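Stop Buying Fingers, Start Arguing About Wrist Cameras

I spent most of June in a simulator, comparing grippers for a two-armed bench setup, and I would like those evenings back. My spreadsheet had 32 rows. It had a column for closing force, a column for stroke, and a column headed "feel", which is a bold thing to write about software.

The fingers came out more or less even. The wrist view was another matter, and it had no column at all.

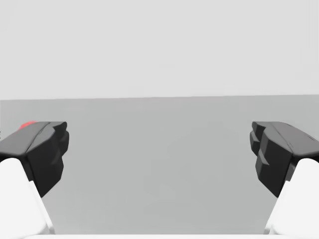

I had inherited the camera mount from a default file and treated it the way most of us treat the terms of service. The default likes a wide view of both fingertips, framed like a hockey net. Lovely for demos. Less lovely when the target sits off to one side and a fat black fingertip is parked over most of it.

Ploria's arm package lets you shift the wrist camera by typing in a number. Perić's makes you edit the arm model, reload, and discover you have rotated it the wrong way. I favour Ploria here, and I say that as someone who finds its menus an insult.

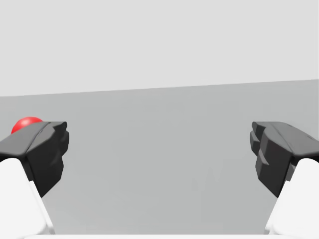

4 min read

My unpopular view is that we choose grippers the way people choose barbecues: by size, finish and what the neighbour has. The chunky stepped pads look as though they mean business. They also take up a good deal of the picture, and a controller that leans on that picture has to cope with whatever is left over. A slimmer finger with a worse spec sheet might be the better buy, and I have yet to see a catalogue say so.

The usual reply is to add an overhead camera. Fine. The wide view is a comfort, and I use one.
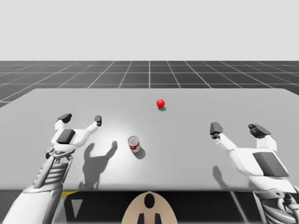 Both arms open over the table, with the can in front and the red ball farther back.

But a wide view is a poor excuse for a lazy wrist mount. Andon's controller will happily take both feeds, and then you get to decide which one it believes when they disagree. I ran 100 trials on that question and came away with nine pages of notes and a firm dislike of my own handwriting.

So move the camera before you swap the fingers. Mine is going up and back a little tonight, and the spreadsheet is getting a new column. "Feel" stays in.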